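Double-bowl sink
From the Hurnstead Home Wiki, kitchen section. Last edited 30 Aug 2026 by Signe Thygesen

A double-bowl sink is a kitchen sink with two basins side by side, sharing one faucet. I've lived with one for years and I'm very fond of them, so forgive me if this entry gushes a bit! The two basins can match, or one can be bigger (an "offset" sink), with the big one for dishes and the small one for rinsing food.

Stainless steel is the usual material. It's light, it takes a knock, and it scratches if you so much as look at it with a scouring pad. The faucet usually goes at the back between the basins, so the spout can swing over either one.

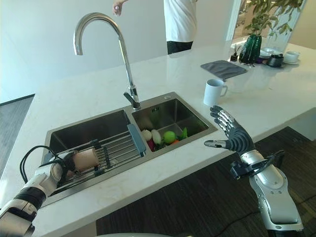
People argue about racks more than you'd think. I like the kind made of metal rods that sits over a basin, so the drips go straight down the drain and the counter stays free for mugs. Aoi Ichikawa, who wrote most of our Flostby pages, prefers a mat on the counter and we've agreed to leave both in. A mat is kinder to thin glasses, I'll give her that.

Placement

An island sink lets you face the room while you wash up (lovely if you have company), but the pipes have to come up through the floor and they eat most of the cabinet below. Leave yourself room to get at the trap. I've had mine apart 2 times, once in March with a flashlight in my teeth.

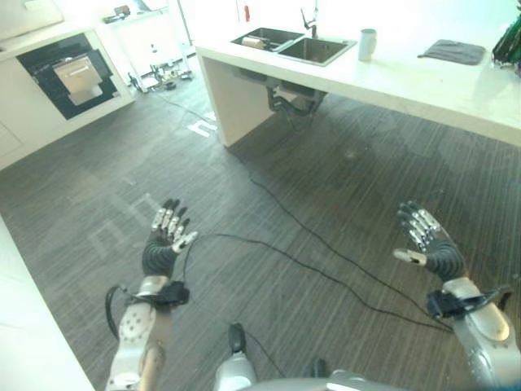 Island with a double sink; black pipes and hoses hang underneath.

With a dishwasher

Put the dishwasher right next to the sink if you possibly can. Scrape, quick rinse, in it goes, and no trail of drips across the floor! Big plates go in first at my house, then bowls, and anything that won't fit gets washed by hand in the large basin. 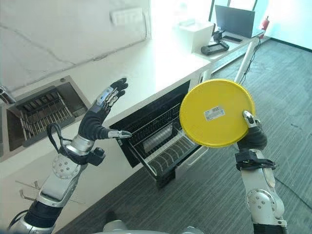
New plates should have their stickers peeled off before the first wash, or you'll find bits of paper in the filter. Warm water and a little cooking oil will shift the glue.

See also: Dish racks; Pull-down faucets; Trikside kitchens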